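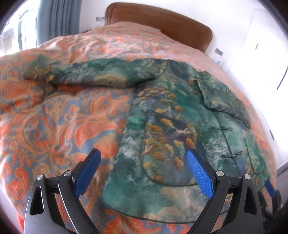 ## Session 4: Liquidation preferences

Now we get to my favorite clause in the whole term sheet! A liquidation preference says who gets paid first when a company is sold.

Take Clusier. Investors put in $38 million for 20% of the stock, with a 1x non-participating preference. The company sells for $100 million. They can:

- take their $38 million back, or
- convert to common and take $20 million

They keep the preference – easy. Now run it again at $346 million and see what changes.

Read Vignesh Pillai's Dakaveck memo, up to page 53, before October.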